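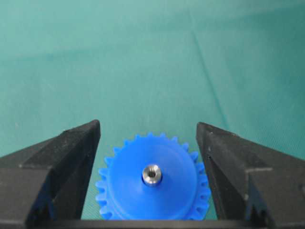 Plastic spur gear

A plastic spur gear is a toothed wheel, molded, cut or printed from a polymer, whose teeth run straight across its edge and parallel to its axle. It is the plainest member of the gear family and the one most people draw when asked to draw a gear, usually with too few teeth. Plastic versions turn up in printers, kitchen mixers, wind-up toys, window blinds and classroom kits, where they do steady work for years and are noticed chiefly on the day they strip.

Form

The parts of a spur gear have names out of proportion to their size. The toothed outer portion is the rim. The disc inside it is the web, and the thicker portion around the axle is the hub or boss. In many molded gears the boss is narrow and the web is thin, to save material and let the part cool evenly. In others the boss spreads nearly to the teeth, leaving the rim as a step around a broad, raised face. This second pattern is common in teaching sets, where it gives the fingers something to hold and the manufacturer somewhere to put a logo, should one be wanted.

Working gears have teeth with a curved profile called an involute, which lets one tooth roll against the next at a constant rate. Toys and demonstration pieces often make do with squared-off teeth like the battlements of a small castle. These mesh well enough at hand speed and complain loudly at any other. Purists object to them. Children, who are the main users, have yet to raise the matter.

The hole in the middle is the bore. A bare plastic bore wears oval in time, particularly on a steel shaft, and better gears are fitted with a metal insert. Brass and steel are both used, pressed in while the plastic is warm or placed in the mold beforehand so that the gear forms around it. An insert that stands a little proud of the face also acts as a spacer and keeps the plastic from rubbing on whatever sits next to it.

Materials

Nylon and acetal account for most gears that are expected to carry a load. Nylon is tough and quiet but takes up water from the air and swells slightly, so that a gear train set up in January may bind in August. Acetal holds its size better and costs more. ABS and PLA are used for light duty and for prototypes, the latter with the understanding that the part shouldn't be left on a dashboard.

Color has no bearing on strength, though workshops tend to develop beliefs on the subject. Sets are commonly molded in bright primaries so that sizes can be told apart and so that a dropped gear can be found on the floor before it is found by a foot.

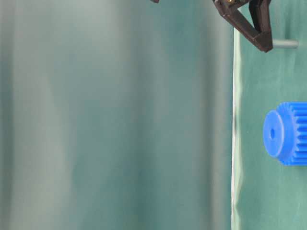

Mounting

A spur gear is mounted by sliding its bore over a shaft or pin. The fit may be free, in which case the gear spins on the pin as an idler, or fixed, in which case a key, flat or set screw makes gear and shaft turn together. A great many home repairs fail through confusing the two.

The bore should be brought down square to the pin. A gear offered up at a tilt will catch on the lip of the insert and stop, and the usual response, which is to push harder, wedges it. Backing off and starting again takes a moment and is seldom tried first. If a second gear is already in place, the new one generally has to be turned a little as it goes down until its teeth drop into the gaps of its neighbor.

Small parts are best handled on a cloth. A plain mat or a length of matte fabric in a color unlike the gear keeps pieces from skating away and makes them easy to see. It also wrinkles, and round parts will seek out the wrinkles.

Backlash and spacing

Two meshed gears need a slight gap between their teeth, known as backlash. With none, the teeth jam as soon as they warm up. With too much, the train rattles and loses its place each time it changes direction. An old bench method is to trap a strip of writing paper between the teeth, push the gears together, tighten everything and roll the paper out. The strip should come away creased but whole. Plastic gears want slightly more room than metal ones, as they expand more with heat.

Teaching sets

The Tedcombe set, sold to schools in a gray tray, supplied each gear with a metal-lined bore and a pegboard to match. Its handbook devoted 2 pages to gear ratios and a good deal more to putting the tray back in order. The rival Flallus kit dispensed with inserts, cost less, and is remembered for gears that wobbled. A later revision added a metal bush and a heavier box, and was claimed on the lid to allow 1,664 arrangements. How this figure was reached is not recorded, and no classroom is known to have checked it.

Care

Most plastic gears run dry or with a trace of silicone grease. Petroleum oils can soften or crack certain plastics and will collect lint on all of them. Gears should be washed in lukewarm water with dish soap, brushed between the teeth and dried flat. A gear with a missing tooth can't be mended with glue, whatever the tube says.

See also

Backlash
Idler gear
Involute profile
Pegboard
Rack and pinion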